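**Laundry Room Scheduling in a Student Residence**
Benjie Ignacio
Final report, Thursday, January 23, 2020

## Background

Fidcombe Hall has nine washers and nine dryers in the basement for 300 residents. There is no sign-up system. People carry their clothes down four flights of stairs, find every washer full, and either wait or go back up. I lived there last year and did this more times than I want to count, so when the course asked for a project on a shared resource, I picked this one.

The question was simple. When are the washers full, and would a paper sign-up sheet change that?

## Earlier work

I looked for other student reports on laundry rooms and found one from Buenaventura House, across the street. It covered a single weekend and mostly discussed prices. The author suggested that residents avoid Sunday evening, but did not say how many washers were in use at other times. I used the same recording form with two columns added, one for "done but not emptied" and one for "out of order."

The second column turned out to matter less than I expected. One washer was out of order for two days. The first column mattered a lot.

## Method

I checked the room once an hour from 8 a.m. to 11 p.m. over several weeks. Two friends on my floor covered the hours when I had class. At each check we wrote down how many washers were running, how many had finished with clothes still inside, and how many were empty. We did not touch anyone's laundry.

For the second part, I taped a sign-up sheet to the door with one-hour slots. Residents could write a room number next to a slot. The hall office approved the sheet as long as nobody was required to use it. I also handed out a short survey with five questions and left a box for the answers by the mailboxes.

In total we recorded 695 loads, counting a load once when it was first seen in a washer. Short loads that started and were removed between two checks would have been missed. The quick cycle is 28 minutes, so this certainly happened, mostly in the afternoon.

## Results before the sheet

Sunday was the busiest day, as everyone told me it would be. All the washers were taken from 4 p.m. until after 9. The second busiest time was a surprise: late Wednesday night, when the intramural teams get back. Mornings were close to empty every day of the week.

At the busiest times, about a third of the washers that were taken had already finished. The clothes were sitting there wet and the owner was somewhere else. In other words, part of the shortage was not a shortage of machines.

## Results with the sheet

Use of the sheet was good in the first week and fell off after that. By the end, most of the names on it came from the second floor, where my friends and I live. I do not think this is a coincidence — we kept reminding people.

While the sheet was in use, fewer finished loads were left sitting on Sundays. A person who knows that room 214 has the next slot seems more likely to come back on time. On Wednesday nights there was no difference that I could see.

We got around 200 surveys back. The most common comment was a request for a phone alert. The next was a complaint about the dryer nearest the door, which takes two cycles to dry a pair of jeans. I passed that one on to the hall office.

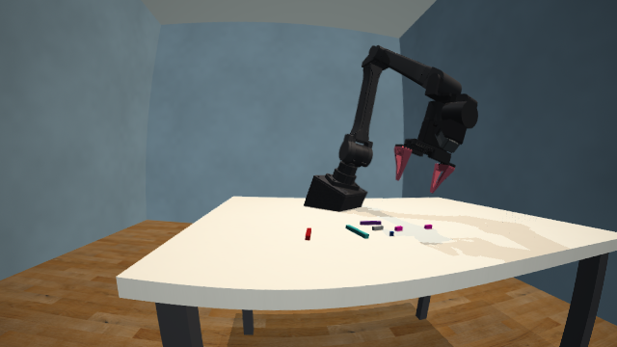
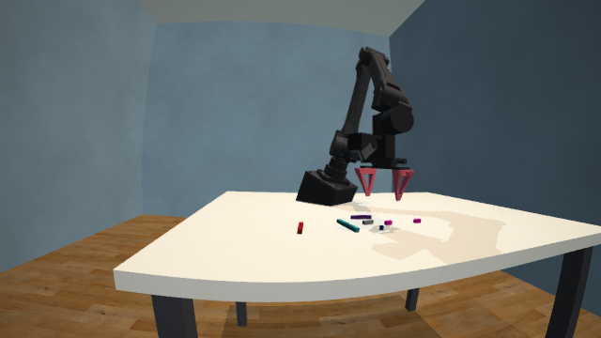 ## Problems with the data

The hourly checks were not always on the hour. If a check was more than 15 minutes late I left it out. This removed more checks on weekends than on weekdays, so the Sunday numbers rest on fewer visits than they should.

The sheet also went up right before midterms, when people do less laundry in general. I cannot separate that from the effect of the sheet. A better plan would have been to run it for half of the weeks on either side of midterms.

One page of the sheet was torn off the door and never found. Those slots are counted as blank.

## Next steps

The hall office has agreed to put the sheet up again in March, this time with half-hour slots on Sundays only. I have asked for a shelf and some baskets so that finished clothes can be moved without putting them on the floor. The office has not answered about the shelf.

The recording forms are in a binder at the front desk, and the spreadsheet is in the course folder under my last name.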